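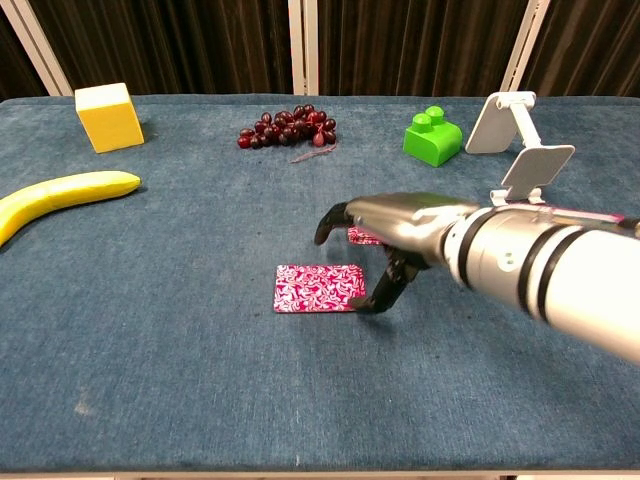
Table covering in blue-grey fabric, with the brown pleated curtain behind. Grapes, banana, yellow cube and green block set out on top.

Iltley Community Halls Forum > Furnishings and Displays > Table coverings for the activity tables

Posted by D_Ebrahimi, 8 July 2025

Members are invited to comment on the proposed covering for the activity tables in the Ngcobo Room. The fabric is a slightly mottled blue-grey. The tables are used for the sorting and naming sessions with the under-fives on weekday mornings, and for the still life class in the evening. Comments received will be put before the furnishings meeting, which will also decide whether the brown curtain is to be retained.

Davoud Ebrahimi
Furnishings and Displays

Reply from Marlpit_11

I support the proposal. The yellow of the banana and of the cube stands out clearly against the cloth, and so does the green block. Younger children should have no difficulty in picking out each item. The previous white covering showed every mark and was laundered far too often.

Reply from stillife_evenings

I must register a reservation on behalf of the evening class. Dark red grapes placed in front of a dark brown curtain offer very little contrast to a student seated at a low level. I would ask that the curtain be replaced with something paler, or that a plain board be made available on class nights. I have no objection to the cloth itself. Shadows fall softly on it, and members will find that helpful when drawing.

Reply from Marlpit_11

With respect, the difficulty described is one of seating. From a standing position the grapes are seen against the blue-grey. The curtain was purchased in June and it would be unreasonable to replace it so soon.

Reply from Zenmont

May I ask how the fabric is to be cleaned? Grapes are easily crushed, and the juice will stain. If real fruit is to be used with the under-fives, I would recommend a wipeable cover on top.

Reply from D_Ebrahimi

The supplier, Privus, states that the fabric may be machine washed. A wipeable cover was considered and declined on account of glare under the ceiling lights. The matter can be raised again at the meeting.

Reply from stillife_evenings

I remain of the view that 15 adults cannot be expected to stand for a two-hour class. I have a board in a suitable cream finish and am willing to lend it.

Reply from D_Ebrahimi

The offer is noted with thanks. Please leave the board at the Iltley office, marked for the Ngcobo Room. Zenmont's point regarding stains has been added to the agenda.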